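Gervásio Lins
@gervasiolins
Search posts
Enter keyword Go

Right, gripper thread. I've had two sets of fingers on my desk since November and keep getting asked which one I'd buy, so I'm going to put it all in one place and then stop talking about it (I won't stop talking about it).

In the blue corner, the Stirnura fingers: hard, flat, cheap. In the other, the Resitz ones: white plates, ribbed magenta wedges, dark strips down the inside edge. Both go on the same hand-held tool.

Resitz set with a water bottle, all through the wrist camera: 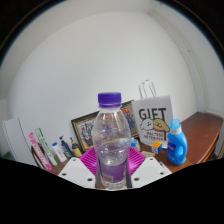
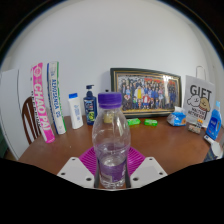
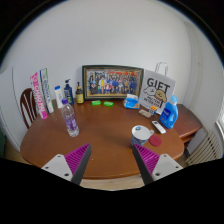
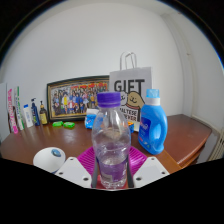
Anyway – a thin plastic bottle is a horrible test and I love it. It's slippery, it gives when you squeeze, and how it behaves depends on how much you've drunk. A steel block tells you very little about your fingers!

What I was after was how little squeeze I could get away with. On the Stirnura pair I need a good firm pinch before I trust it, and by then the plastic is crackling. The Resitz ones let me back off a lot, I'd say I'm using half the effort, though that's my hand talking and I haven't got a force sensor on either.

Did 26 lifts with each. Stirnura dropped 6, Resitz dropped none. Small numbers, one bloke, one kitchen-grade bottle, please don't put it in your slides.

Where the Stirnura wins: flat things. Cards, thin packets, anything you have to get a hard edge under. The soft wedges sort of fold and go "oh, must I?" and you end up chasing the thing across the table.

Also cleaning. Those ridges hold on to every bit of fluff in the house. I go over them with a damp cloth and an old toothbrush and they're still never quite clean. The flat ones you wipe once and that's that.

Now the camera, which is the bit I changed my mind on. I was using a normal narrow lens and swapped to the very wide one, and yes, it bends the furniture like a banana, but I can have both fingertips and most of the room in view together. With the narrow one I'd lose the far end of the table every time I went in for a grab.

The price for that is small print. Labels at the back go to mush. If your job involves reading things off packaging you'll want a second camera, or a lot more patience than me.

Somebody asked about controllers. I've tried the Dierckx box and it's fine – quick to set up, fan like a hairdryer. The menu for finger travel is buried three screens down and forgets your setting if you pull the power before saving. I have done this more times than I'd like.

Money, as that's the next question: I paid 207 for the Resitz fingers and the whole lot, tool and camera and box, came in just under 700. All second-hand bar the fingers. The chap I got it from in Trerkambridge threw in a bag of spare screws, half of them the wrong thread.

So if you're picking up bottles, cups, fruit, squashy stuff: Resitz. If it's cards and packets all day, save your cash and get the Stirnura. I'm keeping both and swapping, it's only a few screws a side.

Still to try: a full bottle against a nearly empty one, same squeeze, and a mug by its handle, which I've been putting off as I like my mugs. Will add to this when I've got something worth showing. If you've had the wedges longer than me, do they go sticky with age? Mine have a faint tackiness I don't remember from day one.

Print this thread | E-mail this thread

Contact | © Gervásio Lins | Back to top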